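# About the Kestach Robot Club

Hello! We're the after-school robotics club at Kestach, and I'm the one who looks after this page, so if there's a spelling mistake it's mine. We meet twice a week in the old needlework room (it still has the good lamps) and we've been going since a few of us got fed up with line-following buggies and wanted to try something with arms.

You don't need to know anything to join. I didn't. My first job was sweeping up cable ties, and by the end of that October I was writing the bit of code that opens and closes the fingers, which sounds small until you've squashed your lunch with it.

This year we're all working on one big thing, our entry for the Brallari Cup. The theme is kitchen jobs, and every team has to get a two-armed robot to do some everyday task with real kitchen things. We voted, and food won by miles. So our plan is a dumpling tea: something small and white goes from the chopping board into the bamboo steamer, and then the cups get sorted out on their rack.
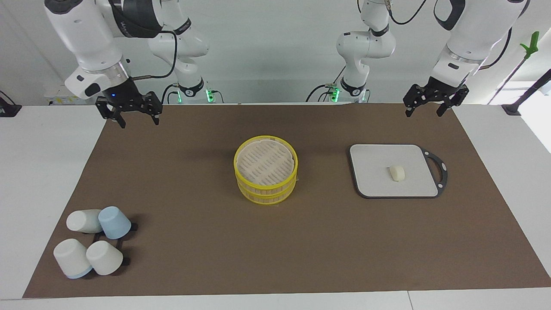 The cups are my half of the project and they are much harder than they sound. One standing upside down is fine, but one on its side wants to roll the second you touch it, and you have to decide which arm goes for it and where the other one should wait. We've had 609 practice runs so far this term. I'm not going to tell you how many went well – more than last term, anyway!

The steamer people say their half is worse. We have a friendly argument about this most weeks, usually over biscuits.

Money-wise, we raised 3000 pounds last year from the Dakach fun run and two very long cake sales, and Baumgarter's rivals can say what they like about our cakes. (Baumgartner is the school we always seem to be drawn against. They're lovely, really.)

There are 13 of us at the moment and we'd like a few more, from any year group. Come along after last bell, bring a snack, and wear sleeves you can roll up.

Page last updated 2018-11-09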